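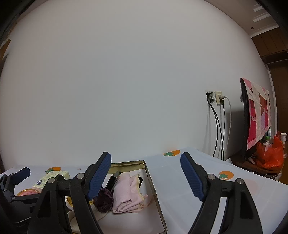
Mullham Linens is a small collection about the household cloths people fold, stack and put away without thinking much about it: napkins, tea towels, tray cloths, face cloths, the odd handkerchief. I started it because I grew up in a house where the linen drawer was taken very seriously, and because I could never find a set of pictures in which the cloths looked the way they do at home, a little uneven and mixed in with whatever else was on the table. A good many of the cloths are kept on trays, and the metal tray with the rolled, gold-toned rim is a fair introduction to those, with a light pink cloth folded up in it, pale yellowish trim along one side and a small pink loop or tab sticking out at the lower right. If you care about loops and trims as much as I do, you will find plenty to keep you busy.

What is in the collection

There are 3000 pictures, sorted into 49 groups. A group is one cloth (or one little stack of cloths that belong together) on one surface, and the number of pictures in a group varies a lot, so please don't assume they are even. The tray groups come first in the listing, then the baskets, then the drawers, and after that the cloths laid straight on a table. I know that drawers before tables is an odd order. It was the order of my notebook and by the time I thought about changing it there were too many file names to fix.

Each group has a short text note beside it. The note gives the color of the cloth in everyday words, the kind of fold, and anything sewn onto it, such as a hanging loop, a trim or a monogram. I have tried to stick to plain color names, so you will see "light pink" and "pale yellow" and never "blush" or "buttermilk," although I admit that buttermilk was tempting.

How the folds are named

The fold names are the ones my family used, tidied up a little. A "book" is folded once down the middle. A "letter" is folded in three. A "bundle" is any cloth with several layers stacked up, where you can see the folds at one end but would have a hard time saying how many there are. Bundle is by far the most common label, and if you are ever in doubt, use it too! Anything that has slipped open gets the word "loose" added after the fold name.

Where the cloths came from

Most of them are mine, or were handed down. A box of tea towels came from the spring sale at Vadarham in March, and the Hollmann set is named after the shop that sold it to me, which was closing and let me have the whole shelf. The Grirnar cloths are heavier and stiffer than the rest, and they hold a crease beautifully, so I would keep them apart if you are comparing folds.

Known problems

In 19 of the groups the note says nothing about trim, even where a trim is plain to see. I am working through these slowly. White and cream were also mixed up in the early notes, and over 300 pictures still carry the wrong one of the two. Small things that happen to be sharing a tray with a cloth are not labeled at all, so please go by the picture and not the note if those matter to you.

Using it

You are welcome to use the collection for study, teaching or your own projects, and to pass it along, as long as this page goes with it. Corrections are very welcome, especially from people who sew, because I am sure I have called a facing a hem somewhere. Please give the group number and the line of the note you would change.

Last updated March 18, 2024. Trims in the first few drawer groups added, two misspelled fold names fixed.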